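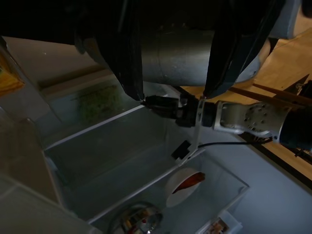 Small kitchens and food shops that buy a robot arm almost always budget for the arm. The arm is the line with the supplier's name on it, it is the thing the owner saw at the trade show, and it is the number that gets argued over at the meeting. Then the arm arrives and the spending starts.

I have helped plan equipment purchases for prepared-food businesses for a long time, mostly slicers, blast chillers and dish machines, and in the last few years robots too. My view is that the arm should be the last thing priced. A buyer should start with the containers.

Take a bowl and a clear plastic bin. A cook picks up one out of the other without thinking. For a gripper, every detail of that bowl matters: how thick the rim is, whether it sits flat or leans against the wall of the bin, how much space there is for two fingers on either side. A metal cylinder is a different grip again. If a kitchen owns five kinds of bowl bought over ten years, it owns five separate problems, and each will be paid for in somebody's programming hours.

The deli counter at Pistow is the case I know best. They had a fair quote for the arm and signed it. Nobody had priced replacing the bowls. They needed 142 of one pattern to get through a lunch service without waiting on the dishwasher, and matching bins to hold them. The bins they had were clear, and the depth camera they had chosen did poorly with clear walls, so those were replaced as well. Then came spare fingertips, which wear, and a second set of cables. None of these purchases was large. Together they used up the money that had been set aside for training, and training was put off until the fall.

Perden, a commissary kitchen two towns over, went about it the other way. They spent the first 90 days on a list. Every item that would pass through the station was weighed and measured, and anything that didn't need to be there was taken off. They began with 139 items and cut the list by more than half before asking for a single quote. When the quotes came in they could be compared, as every supplier was answering the same list. The cheapest arm did not win. It needed a different gripper for the bowls than for the jars, and changing grippers in the middle of service was more trouble than the savings were worth.

Suppliers could do more here. The Bansal quote I saw this spring was a good one as these things go, with the gripper, the bracket for the sensor and the mounting plate listed on separate lines. Skandura sent one page with one total. When I asked what the total covered, the answer took three weeks and added $1,098 for parts that had been left off. That is a small sum next to the price of an arm, but a buyer who finds one missing line should expect more, and should ask before signing.

There is a fair argument against all this planning. Equipment gets better every year, the software gets better faster, and a shop that spends three months measuring bowls could have been running by then. Some owners would sooner buy, find the trouble and fix it as they go. I have seen that work where the owner had cash to spare and a patient crew. Most of the places I deal with have neither. They get one purchase, and if it sits under a cover for half a year, the next request for equipment will be turned down, even if it is only for a new slicer.

So I ask clients to split the budget before they look at any catalog. Half goes to the arm and the gripper. A quarter goes to bowls, bins, shelving and the table. The last quarter is held back for training and for whatever breaks in the first year. Suppliers dislike this split, because it makes the arm look expensive. I think it makes it look like what it costs.

The held-back quarter should be kept in its own account, and the person who runs the station should be the one who can spend it. At Perden that is the morning lead. She has used it twice so far, once for fingertips and once for a deeper shelf.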